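I have been meaning to write about our kitchen table for ages, and as it rained all Tuesday and I'd run out of ironing to avoid, now is the moment (put the kettle on, I do go on a bit).

When we moved to Mostyn I had grand ideas about keeping the table clear. It would be for eating, and perhaps a jug of flowers, and that was all. Well! Within a fortnight it had become the place where everything lands, from the post to the homework, and I spent a good part of the first year grumbling and moving things to the stairs, where they were much worse.

My friend Mali Skyrme came over from Trallbridge in July and watched me do this twice in one afternoon. She asked, very kindly, why I didn't just let the table be a busy table and give the things a proper spot on it. I was a bit put out at the time, but I thought about it all the way through washing up.

So the drying rack came off the draining board, where it always wobbled, and the plastic plates live in it between meals. We had 31 plates of one sort and another when I went through the cupboard, which is ridiculous for a family of our size, and quite a few went off to the school fair. I kept the pastel ones, though. They were for picnics originally and they've outlasted two sets of the good china. The cups stay out as well, so the children can get their own drinks, and pencils go at the edge where they can be reached without anybody climbing over the butter.

It still gets in a muddle, mind you, and the wood has had its share of knocks, but I find I like it so much better than the tidy table I had in my head.

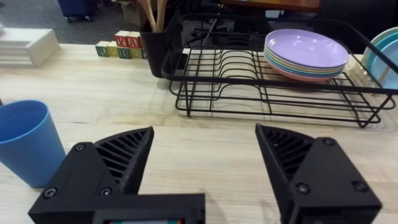
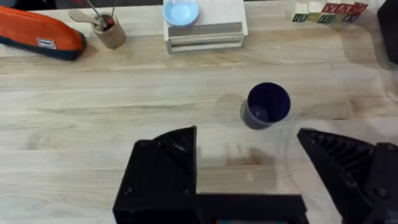
Next job: the drawer by the back door

I opened it on Sunday looking for string and shut it again. More when I'm feeling braver!

3 comments

Alun Yorath
We've got our rack on the table too, and my mother can't bear it. Lovely to know we're in company.

Mali Skyrme
I was only thinking of the stairs, I nearly broke my neck! Looks grand, love.

Pivell
Do you put anything on the wood? Ours marks terribly.

Shared 2 times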